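January 21, 2021
By Siiri Kauppinen

Section 2. Planning the purchase

1. Decide what the arm will handle before asking for prices. List the smallest and the widest item.

2. Get the gripper quoted separately from the arm. On the Prumlow order form it is line 38, and it is easy to miss.

Note: Pens and markers make a good first load when you compare fingers. They are cheap to replace, and a capped marker gripped low on the barrel shows how much of the item stands clear.

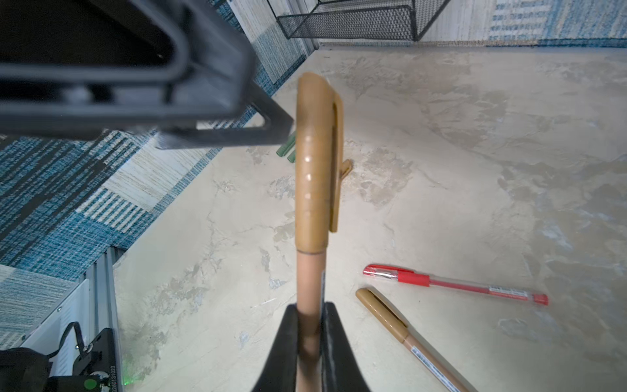 3. Measure the table. Allow 200 mm of free space on each side of the base - more if cables leave from the side.

4. Budget for spares. Order two sets of finger pads with the first shipment. The Peltonen part number is 503.

Caution: Do not order a power supply from another vendor to save money. It voids the Prumlow warranty.

5. Send the finished list to Gearóid Nic Aodha at the Mirnmont office for a written quote. Quotes are held until the end of October.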